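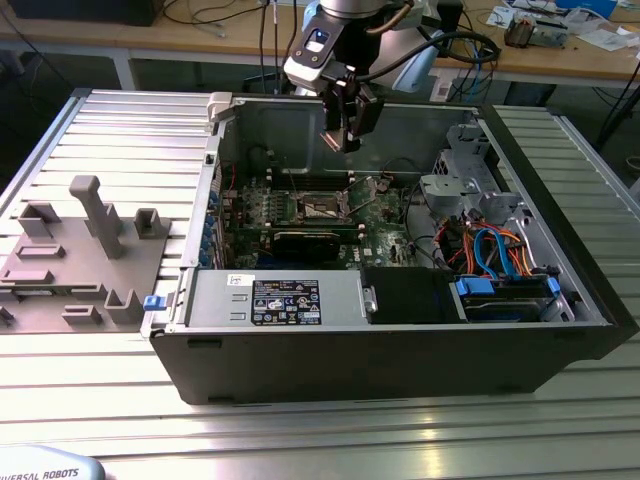 Course notes by the Flulton Hardware Bench instructors
Unit 3: Inside the desktop tower
Last revised April 2, 2021

These notes go with the two bench sessions on desktop towers. Read them before the first session and bring them with you. The reading from the Virker workbook covers the same ground in more detail, but the workbook uses an older case, and some of its part locations won't match ours.

1. Position of the case

For all board work the tower lies on its side with the open side up. Working on an upright tower means reaching in sideways, holding the case steady with one hand and trying to seat a part with the other. Lay it down.

Before you lay it down, shut down the machine, switch off the monitor, and unplug everything at the back. The power cord comes out first. Then press the power button once and hold it for a few seconds. This drains what is left in the supply. Do not skip it even if the machine has been sitting on the shelf since December.

The side panel goes under the bench or on the rack, never on the next person's work area. Screws go in the magnetic tray. If your case has a latch and no screws, check that the latch moves freely before you pull on the panel.

Most of our benches have a flat top. The slatted aluminum one has grooves between the slats, and small screws go into them. If you work there, keep the tray close to the case and put each screw in it as soon as it comes out.

2. Static

Wear the wrist strap. Clip it to bare metal on the chassis, not to a painted or coated surface. The inner sheet metal is usually bare enough. If the clip has no bite, move it.

Handle boards and modules by their edges. Do not touch gold contacts. If you have to put a part down, put it on the antistatic bag or foam it came in.

Don't wear wool sweaters to the bench if you can help it. The room is dry in winter and you will get shocks from the door handle, so you can give them to a memory module too.

3. Getting your bearings

Find the motherboard first. It is the large flat board that everything else plugs into. In the Dell tower it is green, with the Dell logo printed in white toward the lower right as the case lies on the bench. Other boards are blue, black or brown. The color tells you nothing about what the board can do.

Once you have the board, find these parts in order:

CPU socket. A square with a metal retention frame and a lever. In the Dell tower the socket is empty, so you can see the frame and the pin area without taking a cooler off first. In a working machine all of this is hidden under the heatsink and fan.

Memory slots. Long narrow slots, side by side. On this board they are dark plastic and run along the top edge, above the socket. Look at each slot and find the small key, the raised bar that matches the notch in the module.

Expansion slots and cards. The card in the Dell tower is a dark one with a black heatsink, below the socket. Its bracket end faces the rear wall of the chassis in any standard tower, where the ports come out.

Power supply. A metal box with its own housing. In this case it is silver and lies along the bottom edge of the interior. Cases differ a good deal here. In many towers the supply sits in the upper rear corner, and in newer ones it is often in the lower rear. Find it by its housing and the thick bundle of wires leaving it.

Small parts. The rest of the board is covered with capacitors and other small components. You will not replace any of these in this course. You do need to look at them. A capacitor with a swollen top or brown crust around its base is a bad sign, and you should write it on your sheet.

"Upper" and "lower" in these notes always mean the position with the case lying down, seen from the side you are working on. When the case stands up again, the directions change. On your worksheet, write the position by reference to another part: "between the socket and the card," for example.

4. Before you remove anything

Make a sketch. It does not have to be good. Draw the outline of the case, the board, the socket, the memory slots, the card and the supply. Then draw each cable as a line from where it starts to where it ends. Write the color next to it.

A phone picture is a useful backup, but pictures often lose the small connectors at the edge of the board, and those are the ones people put back wrong.

Look at the thin wires before you look at the thick ones. The thick power connectors only fit one way. The thin wires from the front panel (power button, reset, lights) go to a small block of pins, and some of them will fit in the wrong place. Copy the labels off the connectors if there are any.

5. Memory modules

Removing a module:
Press the clip outward at the end of the slot. On some boards there is a clip at both ends, on others only at one. The module will rise a little. Lift it straight up by the two upper corners. Do not rock it end to end.

Installing a module:
Open the clips. Line up the notch with the key. If it does not line up, turn the module around. If it still does not line up, it is the wrong type for the board, and no amount of pressure will change that.
Set the module in the slot so that it stands straight. Press down at both ends with your thumbs until the clips close on their own. It takes more force than most students expect. The board should not bend much. If it does, stop and check that the module is straight.

With two modules, use the slots the board manual tells you to use. This is usually not two slots next to each other. The Solheim reference binder on the shelf has manuals for all the boards we keep in stock. Put it back after you look something up.

The usual fault after this exercise is a module that has closed on one side only. The machine then beeps or shows nothing. Take the module out and do it again.

6. The CPU socket

Do not touch the pin area. Not with a finger, a cloth, a brush or compressed air. Depending on the type of socket, the pins are either in the socket or on the processor, and in either case a bent one can end the life of the part. An empty socket should be covered when nobody is working on the board. The plastic covers are in the small drawers. Put one on before you move the case.

Practice the lever on an empty socket before you work with a processor. Push it down slightly, move it out from under its hook, and raise it. Then lower it again. Keep hold of it the whole way. The levers have spring in them and can snap back.

When you install a processor in the second session, find the mark on one corner and match it to the mark on the socket. Lower the processor straight down. It drops in with no force at all. If you need to push, lift it out and look again.

Thermal paste is covered in Unit 4.

7. Expansion cards

Take off the bracket screw or open the holding clip at the rear wall first. Cases without screws often have small plastic clips at the slot openings, and you should find out how they open before you pull on anything. Ask if it isn't clear. These clips get brittle with age.

Check for a locking tab at the inner end of the slot. Long slots often have one. Press it, then lift the card by its edge and its bracket together, straight up. Do not lift by the heatsink.

When the card goes back, press until the contacts are fully in the slot and no gold is showing. The bracket should sit flat against the chassis. If it does not, the card is not in.

Watch for wires next to the rear wall. They can slide under the bracket while you are looking at the slot. Hold them aside with your free hand.

8. Power supply

We do not open power supplies. The housing stays closed, with no exceptions, including units that are going to scrap. Parts inside can hold a charge after the cord is out.

You may remove a supply as a whole unit. Unplug its connectors from the board and drives first, and pull on the plug, not on the wires. The large board connector has a catch on one side. Squeeze the catch and pull straight. If it sticks, move it gently from side to side while you hold the catch down.

9. Bench exercise

Work in pairs. Each pair gets one tower and one worksheet. There are 12 parts to label on the sheet.

Label the sheet with the case open and nothing removed.
Sketch the cables.
Remove and reinstall the memory three times, changing places after each turn.
Remove and reinstall the expansion card.
Open and close the socket lever, if your socket is empty.
Have an instructor check the case before you close it.

The whole exercise takes nearly 2 hours. Leave enough time for the check. A case that has not been checked does not get plugged in.

10. Closing up

Count your screws against the number on your sketch. Look for anything loose on the board. Tip the case gently and listen. A rattle means a screw, and it has to come out before the panel goes on.

Wipe the bench, return the strap to its hook, and put the tower back on the Venside rack with the label facing out.

Worksheets are due at the start of the next session. Reading for Unit 4: Virker workbook, the chapter on coolers and airflow.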